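Home Articles Issues Authors Search Contents Previous Next

4. The open square as a surface to be crossed

4.1 What the slabs are for

Plazas of large square concrete slabs are among the least loved public surfaces in the literature, and residents' opinions of them tend to agree with the literature. The usual complaint is that there is nothing on them. Designers reply that this was the idea. Between the two positions lies a modest empirical question, which is what people do when they are handed a great deal of paving and very few instructions, and it is the one we tried to answer at Mirkside.

The Mirkside square was laid as a single grid, with joints running the full length of the open area. The original brief, held in the Lo Presti drawings collection, speaks of "civic breadth" and does not mention benches. A later scheme by the Skutura practice proposed planters, a kiosk and a shallow pool. The planters were costed, the kiosk was drawn twice, and the pool was discussed at a length out of proportion to its depth. None of it was built, and the square survives in a condition very close to the one its designers intended, for reasons that flatter no one.

4.2 Crossing lines

Over the month of September we recorded 1,000 crossings by people on foot, entering at any edge and leaving at another. Each track was drawn by hand on a gridded plan and later transferred to the Rastitance sheet, a notation we developed for earlier work on station forecourts and have been unable to persuade anyone else to use. A crossing was classed as "joint-following" when the walker kept to the direction of the paving joints for at least 30 slabs, and as "free" otherwise. People who stopped, turned back or went in circles were entered separately. There were more of these than we had allowed for, and the sheet has no symbol for circles.

Free crossings made up 49 percent of the total. We had expected a clear majority, on the familiar argument that walkers take the shortest way and that a surface without obstacles leaves them every chance to do so. What we found was a sizeable group who walked along the joints even when this took them well wide of their exit, and then corrected late with a sharp turn, in the manner of someone remembering the oven. Children followed the joints more closely than adults and were much more candid about it.

4.3 Sun, edges and landmarks

The second influence was light. Where the trees and buildings at the rim of a square are legible, walkers steer by them – a mast, a corner, a gap between canopies. With a low sun ahead, most of that information goes. The far edge closes up into one dark band, and the walker is left with the ground. Figure 4 gives the condition at its strongest. 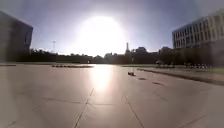 Figure 4. Open paving under low sun, with tree line, lattice mast and chimney-like tower on the horizon.

It follows that glare should push people toward the joints, and in the sessions with low sun it did. The share of joint-following tracks rose by 10 points among those walking into the light and hardly moved among those with the sun behind them. We are inclined to read this as a steering effect. A lowered head sees paving, and paving of this kind has strong views on direction. A less interesting reading is that people who are squinting simply walk straighter, and our data cannot rule it out.

Tall, thin landmarks held up better than broad ones. In the short interviews that followed some of the crossings, respondents asked to name what they had been walking toward tended to offer something vertical, even when their track on the plan pointed elsewhere. Buildings were named mostly by people who worked in them. Trees were named as "the trees," all of them at once, which is fair enough at that distance but of little help in coding.

4.4 Limits of the record

The tracks were taken in dry weather only, the plan sheets having proved less waterproof than described. We did not record cyclists, whose lines across the square deserve a study of their own and probably a faster pencil. Nor can the joints be separated from the slabs they divide: a similar square with a smaller unit might produce weaker effects, or simply more confused ones. Section 5 takes up the comparison with the older brick forecourt, where the walkers had benches and used them mainly for bags.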